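Gruserano Community Choir: Your Questions

Do I have to audition?
Nope! Come and sing with us for 2 rehearsals, and if you like it, you're in.

I can't read music. Is that OK?
Absolutely — lots of us learn by ear, and Eirini Spanos records every part so you can practice in the car.

What do you sing?
Folk songs, old pop, a bit of gospel. We have 86 pieces in the library and keep adding more! 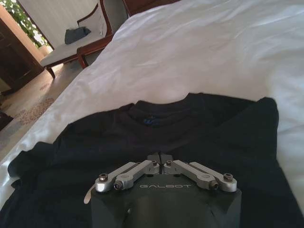 When is the next concert?
October, at Jovberg Hall. Bring your family, it's a great night!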